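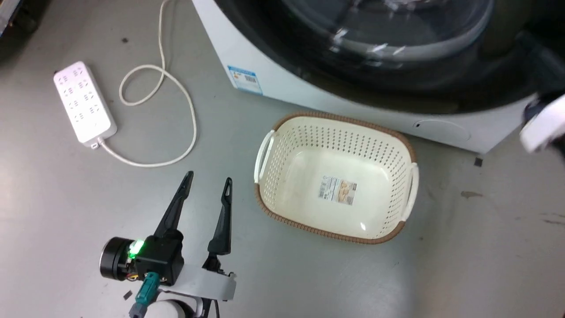
*Laundry corner, floor level. Power strip, too much cord, one washer.*

Sep 28, 2024

Quick one tonight, I have a load of towels to fold and no wish to fold them.

So we're doing the laundry corner. Finally. I've been saying it since last December, when we moved the washer over from the old place and sort of shoved it where it would fit. Everything else in the apartment got sorted. Bookshelves, the hall closet, even the drawer with the batteries. The laundry corner got a door I could close.

First problem is the cord. White power strip on the floor, white cable wandering off, up, around, a loop in it for no reason. It's lying flat at least, no knots. But I've caught my foot in that loop more times than I want to admit, usualy carrying a full basket.

And a power strip on the floor by a washing machine is just dumb. I know. My cousin Elisa Gentile came for lunch, went to look for a dish towel, and came back with a face. "You know that machine has water in it?" Yes Elisa. Thank you Elisa.

She's right though. Hoses let go. Ours did at the old place, a slow one, and I only noticed when my socks told me. The washer itself has its own wall outlet and always will, that's the one thing I did properly. The strip was for the little stuff -- the iron, the cordless vacuum, a lamp I clip to the shelf. None of which needs to live down there.

The plan, such as it is:

- strip comes off the floor and goes on the side wall, well above knee height, away from the hoses
- iron moves to the bedroom, where I iron anyway
- extra cable gets a hook, big easy loops, not wound tight
- sweep. then mop. then look at the floor and feel good

I measured the wall bit between the door trim and the shelf and got 63 cm, which is plenty. Bought a mounting rail from Stemard, which I picked because it was the one left at the store. Also a bag of Flistex cable ties, the soft kind you can open again. 30 in the bag. I need maybe two. If you live nearby and want cable ties, come get them.

Shelf is a Wullow, the narrow one, and it's staying. It holds detergent, the stain stuff, clothespins, a jar of coins out of pockets. Somebody in this house owns a lot of screws and washes all of them.

Then the washer. Still has the little blue and white label down on the front corner, left side. Small print, a barcode thing. I keep meaning to peel it. Then I think what if I need it for a repair, and I leave it another month. I'm going to copy everything off it into my notebook and THEN peel it. Hair dryer on low, is the advice I got, and a bit of cooking oil for the sticky part. Will report back.

Gray floor was a good choice, by the way. I wanted white. White would have shown every bit of lint and I'd have lost my mind by now. Gray hides the lint and you can still find a dropped sock. Unless it's a gray sock. I've lost a few that way.

What I haven't figured out is the gap under the machine. There's a skinny space along the bottom and things go in there. I got a ruler under and pulled out a guitar pick and what I think was a raisin. Tried a strip of foam once but it got gross fast and it walked out every spin cycle. If anyone has a fix that doesn't involve lifting the thing, please tell me. My back is not available.

Budget so far: 8 dollars for the rail, a bit more for the ties and hook. Carbone down the street wanted a silly amount to build a cabinet around it all, and it would be lovely, and no.

Drilling tomorow morning if the neighbors are up. Towels now.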